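4 June 2005
Kitchen bench, fridge temperatures, second go

Started again with the Sarkow larder fridge. The first set of readings is no use to anyone, the probe was hanging against the back plate and read low all night. Crossed out in the old book, left legible.

Set-up this time: glass of water on the middle shelf, probe in the water, lid of cling film with a slit for the lead. Second probe in a jar in the salad drawer. Third one taped inside the door next to the milk. Leads go out past the hinge side, where the seal closes over them better. Checked with a strip of paper all the way along and it grips everywhere except the bottom corner, which was slack before we put any leads through it.

Dial on the Sarkow has no degrees on it, only a wedge that gets fatter. I have marked it with pencil at each place we stop so that we can get back to the same setting. Please don't wipe the pencil off.

Dial at the first mark: middle shelf settled at 8, too warm. Door warmer again. Left it overnight to be sure and it did not move.

Dial at the second mark: middle shelf 2 by the morning, drawer lower still and the lettuce had gone glassy at the edges. So the useful part of the dial is a very small stretch between the two. Third pencil mark put in between. Waiting on that one.

The Flunlow next to it behaves better. Numbers on the dial run the wrong way from what I expected - a higher number is colder, and the booklet says so on the last page in small type. Somebody had it turned right down in the belief that they were making it cold, and the shelf thermometer read 13. Butter soft. Threw out the ham and the open cream, kept the hard cheese and the pickles. Turned up and left alone. Don't touch it until I have two mornings of the same reading.

Logger has been running 336 hours in total over both fridges, counting the bad set. Battery still good. It needs emptying on to the computer before the August trial, as it overwrites the oldest readings when full and gives no warning.

Door openings: tried keeping the Sarkow shut all afternoon, then opening it as one would when cooking. The air reading jumps each time and looks alarming on the chart, but the glass of water hardly notices. Use the water figure for the write-up and leave the air line off, or put it on a page of its own.
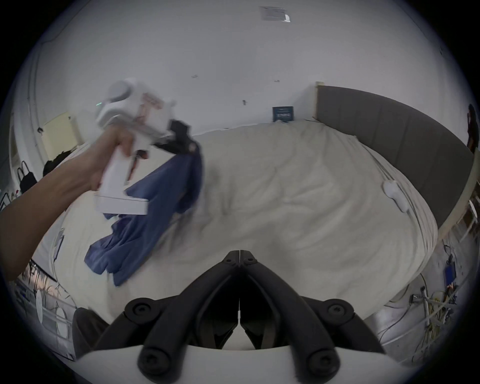

Cheap dial thermometer from Teoh compared against the probe in iced water. It reads a little high and sticks unless tapped. Fine for a kitchen, but tap it first and read it through the glass with the door open as short a time as possible. Stem is too thick to go through the slit in the cling film, so it has to stand beside the water glass. For wiping condensation off its face, an old cotton shirt cut up is better than kitchen roll, which leaves bits. Something like the crumpled blue one held up over the bed would make a good few cloths, cutting round the seams. Wash the squares before first use and keep them away from the raw meat board.

Naro freezer box not started. Frost on the ceiling of it is thick enough that the flap doesn't close flush, so it must be defrosted before any reading means anything. Towels down first, and the bowl under the drip.

To do
Third mark on the Sarkow, read before breakfast
Clean the slack corner of the seal with warm soapy water, try the paper strip again
New cling film on both glasses
Empty logger
Look for the Naro booklet, it is not in the drawer with the others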